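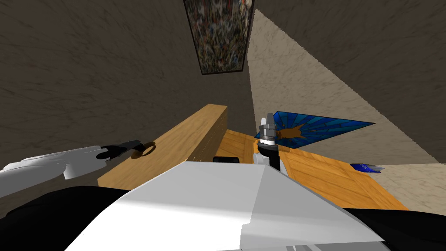
Planning gallery: the two-arm robot for the Melline workshop

We are a small workshop which repairs and finishes furniture, and since March we are planning to buy our first robot with two arms. On this page I keep the planning pictures together with my notes, so that my colleagues in Plornetitz and in the Gudeta branch can read the same thing and send me their remarks. My name is Wondimu Araya and I am responsible for equipment. I am a joiner by training, so please be patient with me where I write about motors.

At present the gallery holds one picture, the one at the top. It comes from the simulation and it is seen from the robot's head, looking down. More will be added when the next tests are finished.

Picture 1. The ring handle
The left gripper is open, with its two fingers almost at the rim of the brown ring on the long light-wood cabinet. The right arm stands upright over the table, and the blue patterned panel lies just beyond it.

Notes to picture 1

The handle. A ring set in the top face is a difficult handle for us also by hand, when the hands are tired. I have asked for the price with the two-finger gripper only. A gripper with more fingers was offered as well, but it would take the money which we need for the floor and the electricity.

The two grippers. In the simulation the left one is black with two fingers, and the right one is silver with grey rings and short fingers. For the budget this is an important question. Two different grippers mean two sets of spare parts in the drawer, and two things to learn. I would prefer two of the same kind, but Gudeta has asked that we keep the question open until summer.

The space. The cabinet is close to the body of the robot, and the table is behind it and to the right. Our own room at Melline is also narrow, so I want the quotation to include one day for measuring. Please do not order any table before this day.

Fragile pieces. We sometimes receive stained glass together with the furniture. My proposal is that in the first year no glass goes within the reach of the arms, and that we put this rule in the contract with the insurance.

What it will cost

All amounts are in euros and without tax. The robot itself is not in this list, because we would rent it for the first period and the rent is still being discussed.

Simulation licence, one year: 1,271
Floor repair and new sockets: 1,098
Spare fingers and pads, first set: 445
Transport from Urkis to Plornetitz: some 170

The licence looks expensive for something which you cannot touch. I was against it in the beginning. Then I compared it with the price of one cabinet which we must make again for the customer, and I changed my opinion. I would like to try every handle that we often meet in the simulation first, and only after this to let the machine come near to real wood.

The transport is only an estimate by telephone. Urkis will confirm it when they know if the van can enter our yard. The gate is open on Saturday morning until eleven, and outside this time somebody must come with the key.

Questions which are still open

Who will be trained? I suggest two persons from Melline and one from Gudeta.
Can the rent be stopped in the winter, when we have less work?
Does the price of the licence stay the same in the second year? I have asked for this in writing and I am waiting for the answer.
Where do we keep the spare fingers? The small cupboard beside the glue press is dry, but it has no lock.

If you have a handle at your place which gives you trouble, please measure it and send me the width and the depth in millimetres. A simple drawing is enough. Old drop handles and recessed rings are the most useful for me at the moment.

Wondimu Araya, equipment, Melline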